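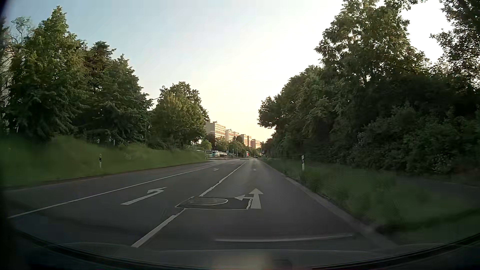

Romoton car off the road until the handover fault is fixed

Quick one, more next issue when the logs are done. The Romoton car is parked and stays parked. No auto mode on public roads, no exceptions, not even the short loop. Manual driving still OK if you are on the list.

What happened. Gayan Gamage driving, Delwyn Kerslake in the passenger seat with the laptop. Auto mode on, straight-or-left lane, left-turn lane beside it. Bretine (the lane reader) dropped the line between the two lanes and picked up something else, we think the edge of an asphalt repair. It then reported the turn lane as ours. Wheel started to pull left. Gayan took over, braked gently, carried on by hand to the depot. No contact with anyone or anything, no one hurt.

So the bad lane is one problem. Old one, we know Bretine gets muddled by patches and worn paint, and there is plenty of both out there. The second problem is the one that parked the car. The takeover chime is meant to sound the moment confidence drops. It came 800 milliseconds late. Gayan already had his hands on the wheel becuase he always does. If he had been waiting for the chime, different story.

Delwyn pulled the messages that same evening. Confidence did drop, on time. The message sat in a queue behind map updates and the chime unit got it when it got it. Ellard, the replay tool, never showed this since it plays messages back in the order they were made and skips the queue. Every replay looked fine. 118 replays looked fine.

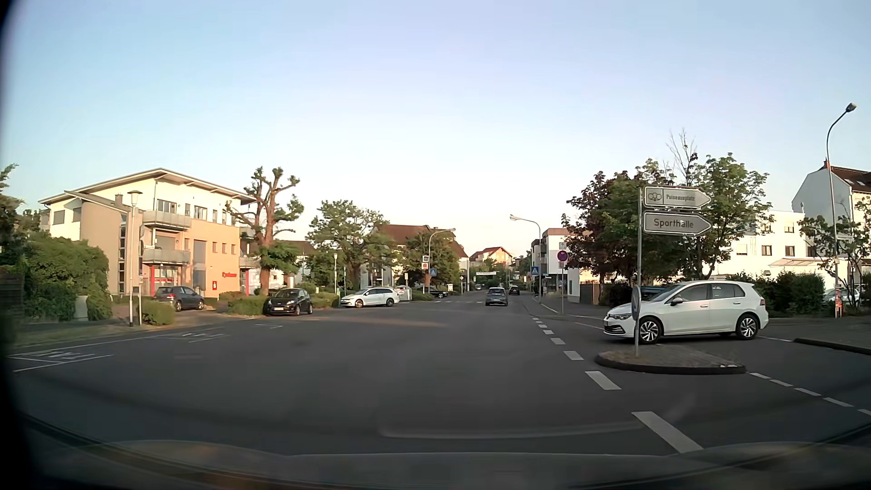
White Golf at the mouth of the side road, directional signs on the island.

Side roads like this are why we are being strict. A late chime on a long empty stretch is one thing. With cars nosing up on the right and crosswalks further down, we don't want to find out.

What is changing:

Takeover messages get their own line, nothing else allowed on it. Eino Riihimäki is writing this now.

The wheel motor cuts out if the chime unit hasn't answered in time. Limit still being argued over.

Ellard to replay the queue as well. Bontu Tilahun has a rough version, slow but it works.

Patch and turn-arrow stretches go in the Bretine test set. There were only six clips with a repair on a lane line, way too few.

Then 1,000 closed-track takeovers with the map feed running flat out, and every one has to chime on time. One miss and we start the count over. No date for going back out, please stop asking Eino.

If you drove in auto mode since February and the chime ever felt late, or you grabbed the wheel before it sounded, write it down and send it in. Doesnt matter how small. Rough place and which lane you were in is enough. Several of us remember odd ones we let go at the time.

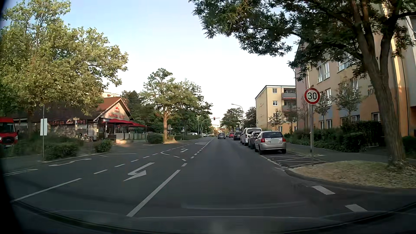 Shiuli Jayasinghe wrote in after the first notice went round and wants the chime dropped from the safety case altogether. Her point is that a driver who is told to expect a warning will wait for one, and a faster queue only makes the waiting feel safer. She would train everyone to take over on the first odd tug of the wheel, chime or no chime, and count the sound as a backup.

Gayan agrees with her. Eino half agrees, still wants the queue fixed first. It's on the list for the next drivers' meeting, bring your notes.

Keys to the car are with Bontu. Weerakoon track bookings go through Delwyn as before.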